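The Tidy Table Is Overrated

Every July my sister-in-law sends me an article about how to set up a kitchen that "works for you." This year's was by a decluttering coach, it ran to 629 words, and it used the word "intentional" in nearly every paragraph. I read it at the kitchen table, which had mail on it, a jar of pens, and half a crossword. By the coach's standards I was already in trouble.

I have doubts about this whole line of advice, and they have been growing.

What is being sold

Start with the clear surface rule. You are supposed to go to bed with nothing on the counters and nothing on the table. I tried it for 60 days. I did feel calm when I came down in the morning, for as long as it took to open three drawers looking for the coffee scoop. Things on a counter are usually there because somebody uses them. Put them away and you have added a chore at both ends of the day.

Then look at who gives the advice. The coach has a store. The store has bins. I priced out a "starter pantry" from a brand called Brikitz and it came to $600 before I had bought one bean to put in it. The bins are clear so that you can see what you have. So is the bag the beans come in.

My friend Sharada Iyengar disagrees with me on all of this and has done so for years. She says a neat kitchen saves her time, and she has two kids and a job with early shifts, so I take her word for it. But she was neat in college too. I don't think a system did that for her, and I don't think it would do it for me.

The studies that get passed around don't move me much either. Somebody asks people with messy homes whether they feel stressed, and they say yes. I would like to know what else was going on in those homes. A new baby makes a mess and also makes you tired, and no bin will fix that.

The matching problem

The part I find hardest to swallow is the matching. Same jars, same labels, same cloth napkins in a shade called oat. Most tables I have eaten at and liked were put together from gifts, sales, and whatever survived the last move.

Jaruwan Chareonsuk, who fed me more dinners than I can repay, had plates from three different sets and a tablecloth with a burn in it. I never once thought the food would taste better on oat.

I would take a placemat with "Caffee thee" printed on it, under a tree and over a row of stars, before anything from the coach's spring line. It's blue, and it makes no claims about my well-being.

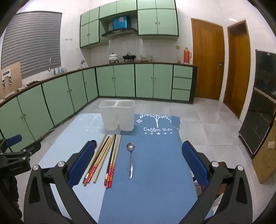 What I do now

I wipe the table. I throw out the mail when the pile starts to slide. The pens stay in their jar and the jar stays where it is. If guests are coming I move the crossword to the top of the fridge, and I have lost a few that way.

I haven't answered my sister-in-law about the article yet. She will ask in August.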